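Bed station, two-gripper folding demos – inspection checklist, September 2018

Filled in by Nisreen Saab, with remarks from Femke De Haan where marked FDH. Copy goes to the Vernholm group, who will be setting up their own station from this sheet.

Thank you all for being patient with a checklist that has grown well past its first page. I did try to shorten it, and then Femke put two of the items back (she was right both times). If you have never collected with us before, please read the comments as well as the boxes. Most of what we know about this method is sitting in the comments.

The short version of the method, for the Vernholm people: a person folds a T-shirt with two hand-held grippers, the cameras record what each gripper and the head see, and Flurow turns the recordings into gripper paths that the arms can be trained on. No arm is needed at the bed. That makes the station cheap and fairly safe, but you do still have moving fingers, cords, a soft surface and a person bending over for long stretches, so we inspect.

## 1. Before anyone picks up a gripper

- [x] **Walking space along the bed is clear.** Fine. Check the floor again after breaks, when bags tend to come back with their owners.
- [x] **Sheet is on and does not slide when you pull at it with a flat hand.** It passed, though it is looser toward the front. Creases are no problem at all and I would rather you left them alone. In March we smoothed the sheet before every take, and the trained policy was then thoroughly confused by an ordinary bed!
- [x] **Background objects stay put for the whole session.** The big mask carton at the right end of the bed is a good landmark for the tracker, with all that bold printing on it, so please don't nudge it between takes. If it gets bumped, start a new session file and write down why.
- [x] **Garment is laid out in the start pose on the task card.** Card B is the partly folded start: shirt lying sideways, lower section folded over in one straight line, right sleeve left sticking out for the gripper to come to. The sleeve should lift a little at the corner. If you press it dead flat, the jaw slides over it and people start pushing down into the mattress to compensate, and that is hard on the wrist.
- [ ] **Nothing loose within reach of the right jaw.** Left open. There is a bundle of plaid fabric between the carton and the gripper, and it can be caught together with the sleeve. I would like it moved farther back before the next Card B set.
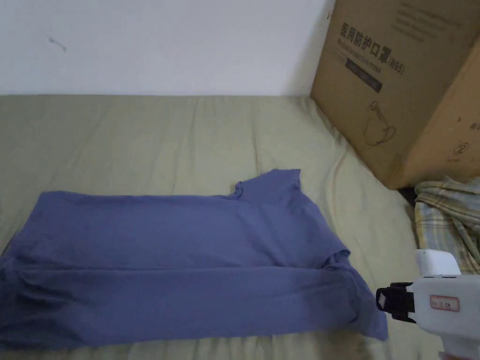 ## 2. The grippers themselves

- [x] **Fingers open and close fully, with no grinding.** Do this slowly, ten times each, away from your other hand. The fingers will pinch. It is a small pinch, but I can tell you from experience that it is memorable.
- [x] **Pads are seated on both fingers and face each other.** Look down the gap with the jaw open. A pad that has crept sideways will still hold a T-shirt perfectly well, so you won't notice anything in the room, and then the width reading is off for the entire session.
- [x] **Pivot screws are snug.** Finger-check first and then the driver, a quarter turn at most. FDH: please, please stop at a quarter turn. We cracked a housing in the spring and I still have both halves in my drawer.
- [x] **Labels are in place on both units.** Don't peel them off to clean underneath. Wipe around them.
- [x] **Wide-angle view checked with the jaw open and empty.** Both fingers and both pads need to be in the picture, along with a decent stretch of the bed and the wall behind it. The dark rim around the circle is normal with this lens, so nobody needs to write to me about that.
- [ ] **Storage side tidy.** I can't sign this one off. The right side has open cartons, white cables hanging over the edge of one of them, and a strip of loose paper and packaging on the end of the mattress itself. The paper has to go, since it shifts when the mattress does and the jaw could pick it up. The cables I would simply like to see put back in their carton, for my own peace of mind as much as anything.
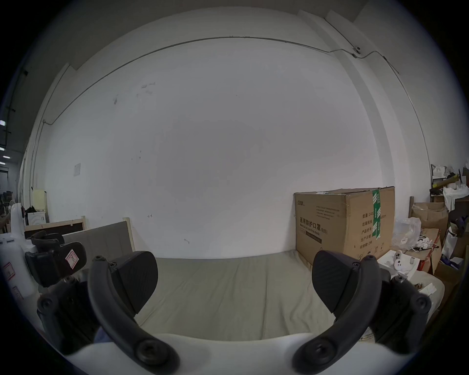

*Item 2.5, open-jaw check from the gripper camera. See also the remark on the storage side.*

FDH: I would add that the open-jaw check is worth repeating whenever the operator changes. People hold these things quite differently, and a taller operator tips the view up toward the ceiling without meaning to. Nseir, our little overlay script, draws two guide lines on the preview so that you can match the tilt of the last person. It isn't pretty, but it works on the old laptop.

## 3. During collection

1. **Both jaws closed on cloth before lifting.** Look left, look right, then lift. When only one side has caught, the free side swings, and the operator nearly always lunges after it. We had several of those in March and it was pure luck that nobody hit the wall.

2. **Grip at the edges, with only a small pinch of fabric.** A little twist where the jaw holds the corner is fine. Several layers in the jaw is too much, and the fingers will not close far enough for the width reading to mean anything.

3. **Spread gently and let the middle sag.** I know it is tempting to snap the shirt straight the way you would at home (I do it with my own laundry and my mother did it before me). Please don't do it here. A snap jerks the tracker, and the frames on either side of it are lost. Two ends held, middle wrinkled and lying on the sheet, is a perfectly good moment to pause in before the next move. Passed on the takes I looked through.

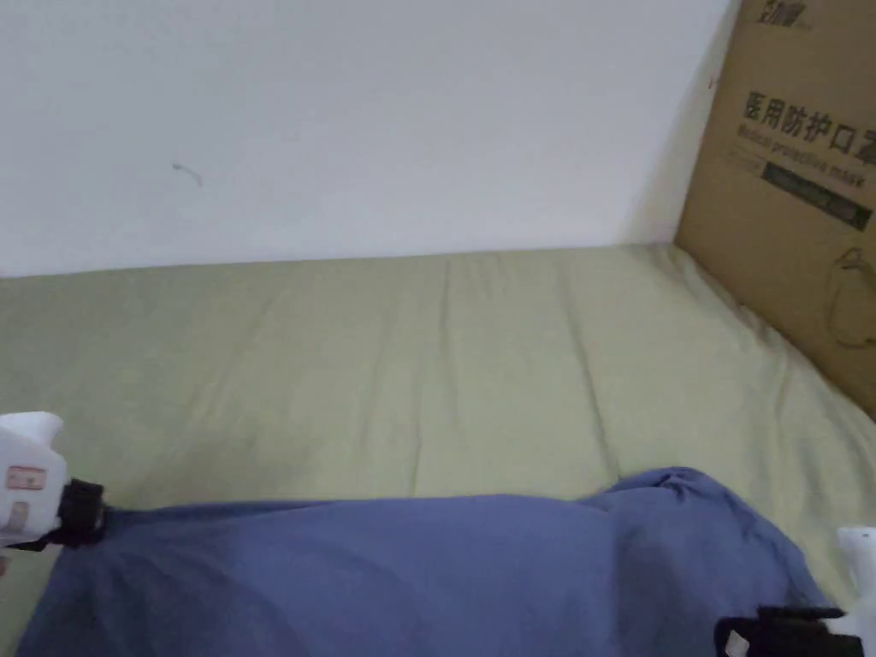

4. **Lower, open, and only then let the grippers drift apart.** If you drift first, the corner comes with you. Say "open" out loud if it helps. Femke does, and her takes are the cleanest we have.

5. **Rest.** Stop at 100 takes per operator per day. This is a firm limit and the session sheet has a box for it. Bending over a low bed is harder on the lower back than it looks, and tired takes are bad takes in any case, so there is nothing to be gained by squeezing in a few more before dinner.

6. **If anything feels wrong, open both hands and put the units down on the sheet.** They can survive a mattress. You don't need to ask first.

## 4. Indicator lights, cords and the near side of the bed

- [x] **Green lights on, both units, before the first take and after every pause.** On the left unit look at the two domes on the head. On the right, check the light bar along the top edge as well. Write down any other color, even if it clears up on its own.
- [x] **Hand well around the handle, below the head.** Fine. If you choke up on it to get more control, your fingers end up where the head needs to tilt.
- [ ] **Phones off the bed.** Failed, and I say this with affection. There is a smartphone to the left of the cloth, tucked partly under it, with a black cable on it. A cord next to a jaw is the one real snag hazard at this station, and a lit screen next to the garment is something we do not want the policy to learn from either.
- [ ] **Small items off the sheet.** Failed as well. Something dark and squarish is lying just behind the left head, perhaps a pouch or a small case. Whoever owns it, please find it another home before we record again.

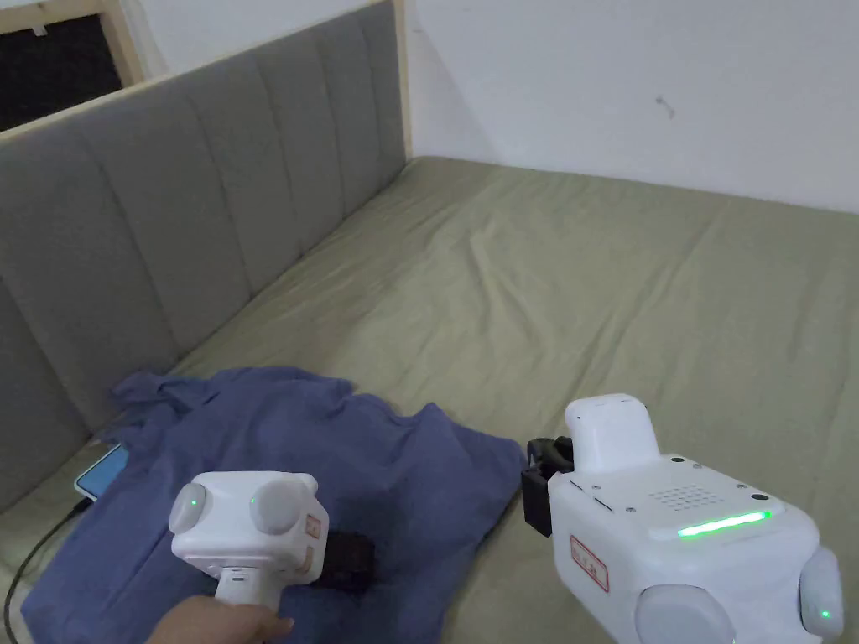
*Items 4.1 to 4.4. Lights pass, phone and dark item to be cleared.*

## 5. Why we keep fussing – the numbers from March

Vernholm asked whether all this really changes the result, which is a fair thing to ask of a list this long. In March we recorded 300 takes at Zorkholm without any written checklist. After review, 196 were good enough for Flurow to use. Of the ones we threw out, 83 were lost to tracking trouble, and the remainder were a mixture of bad grips, objects in the way and a few where I had forgotten to start the head camera (mine, all mine).

We can't yet say how much the checklist helps. The new set isn't finished, and the garments are not quite the same, so please don't quote any improvement from us until Femke has compared like with like. What I can say is that tracking trouble was the largest group by far. That is why the background, jerk and tilt items are here alongside the ones meant for people's fingers and backs.

## 6. Open items

| Item | What is needed | Who |
|---|---|---|
| 1.5 | Move plaid bundle clear of the right jaw | Nisreen |
| 2.6 | Paper off the mattress end, cables back in carton | Nisreen |
| 4.3 | Phone and cable off the bed | Femke to remind operators |
| 4.4 | Remove dark item from the sheet | Owner, please |

FDH: On 4.3, could we put a little shelf by the door for phones? I have a spare bracket and am happy to bring it in.

NS: Yes please, and thank you. No new takes at this station until all four rows above are signed. Initial next to the row when you have done your part, and leave the sheet on the clipboard.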